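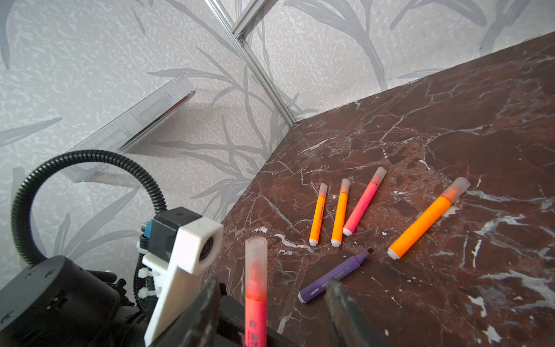
September 2024

So I finally went through the postcards. All of them! I've been putting it off since January, when the second shoebox split down the side and I stuck it together with packing tape and told myself I'd deal with it over the weekend. Ha. Anyway, they're all out on the bedroom floor now and I have walked on at least one lighthouse.

The total is 1,116. I counted twice and got the same number both times, and if you know me you know how rare that is. Mom guessed a few hundred. I would have guessed a few hundred too, if you'd asked me before lunch.

The plan was to sort by country, and that lasted until I hit the pile of German ones and realized I'd be looking at one giant stack and a bunch of tiny ones. Then I tried by year, but half the postmarks are smudged or the machine missed the stamp completely (why do they do that? it's the best part). So now I'm sorting by who sent them, with a big leftover pile for the strangers from Plololero. I joined that swap back when it was still an email list and you had to wait for somebody to type your address into a message. Now it has badges. I don't mind the badges, I have a few, but I miss the emails, which always had somebody's garden news in them.

Best find of the day was the card from Nukus, which I was sure I'd lost in the move. It's a street with a row of trees and a bus, nothing fancy, and the whole back is filled with the tiniest blue handwriting about how windy it was and what the sender had eaten for breakfast. Bread, jam, two eggs. I remember reading it on the front steps and then going straight in and making eggs. I've never heard from that person again and I think about them more than I think about some of my cousins.

Second best was the one I mailed to myself from Rainer. I'd completely forgotten doing that! All it says is "Feet hurt, pie was good." Very true, as I recall. I wish I'd written down what kind of pie.

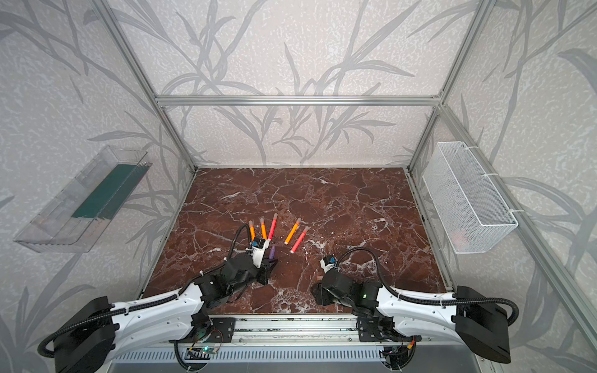

Arwel Rowlands wrote back the same night to say I'm doing it all wrong and should leave them in the order they came, because then you can read the boxes like one long letter. Which is annoying, because he's right and they're already all over the floor. He also thinks albums are bad for cards since you can't get at the backs without wrestling them out of the sleeve. I'd already ordered a Prurkel album, the fat one that holds 100, and I would need a whole bookshelf of those anyway, so I guess that one will be for favorites and the rest can go back in boxes. Better boxes. Not shoe ones.

I asked him how he keeps his and he said in a kitchen drawer, under the dish towels. So.

What really got me was Aunt Bev's pile. There are more than 50 from her and I'd never seen them all together. She always wrote the weather first, then what she'd had for supper, then whatever she really wanted to tell me squeezed up the side next to the stamp, and sometimes it went around the corner so you had to turn the card in your hands to get the end of it. The one about selling the house is like that. I must have been twelve and I don't think I turned it all the way around back then, because I swear I'd never read the last line before today. It says to come and get the piano bench if I want it. I did want it! I wonder who has it now. I'm going to call Mom tomorrow and ask.

I still owe 121 people a card, according to the list in the back of my notebook, though some of those go back so far that I doubt they're at the same address. I wrote four tonight while the pasta was boiling. Started each one with the weather, and then one of them got some sauce on it, and I'm sending it anyway.

Stamps went up again, by the way. I bought two sheets of the birds and one of the flowers, and the guy at the counter let me pick through the whole folder while the line behind me got longer and longer. Need more airmail stickers too. And a box for Bev's.

50 comments
121 shares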